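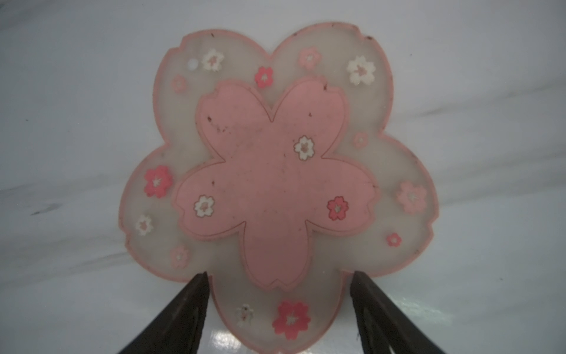

Tormont group gathers kitchen examples for robot learning

May | By Ida Lammers

A small robotics group in Tormont has started recording everyday kitchen jobs to train a two-fingered robot arm, beginning with mugs and coasters.

The project, called Lendis, is run by local firm Sistgate. An operator guides the arm through a short task while a camera near the gripper records what the fingers are doing. Each recording becomes one example for a learning system, which is later asked to do the same kind of job without an operator.

The group has kept 2783 examples so far. Another 194 were thrown out, mostly because the operator paused too long or let go of the object too early.

Project lead Amerley Quaye said coasters were chosen because they are thin, sit flat and come in plenty of shapes.

"A mug is fairly forgiving. You've got a handle and a good tall side to close on," Quaye said. "With a coaster you've got a few millimetres to work with, and if you come in too high you miss it altogether."

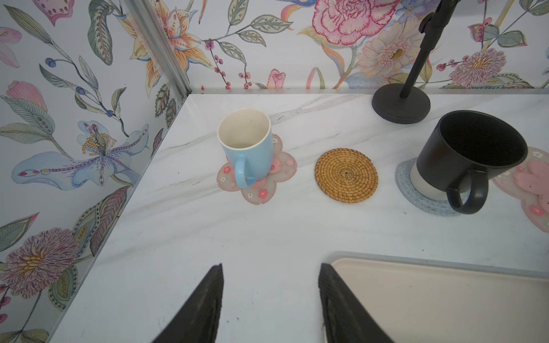
The set includes woven coasters as well as translucent ones shaped like flowers, and the mugs differ in colour and finish. Quaye said the operators change the layout between recordings so the system doesn't learn one arrangement off by heart. They also work on a marble surface, where reflections can make edges harder to pick out.

Operators work in blocks of 50 recordings and then swap over. New operators do a practice block first, and those recordings aren't kept.

Labelling is done afterwards by hand. Each example gets a one-line instruction in everyday language, such as "put the mug on the coaster", and a note on whether the job was finished. Quaye said the labelling takes longer than the recording.

Sistgate plans to add plates and cutlery next, followed by cupboard doors. A first trial of the trained system is planned for later in the year, using 67 layouts that have been held back from the training set.

We use cookies to improve your experience on this site. By continuing to browse, you agree to our cookie policy.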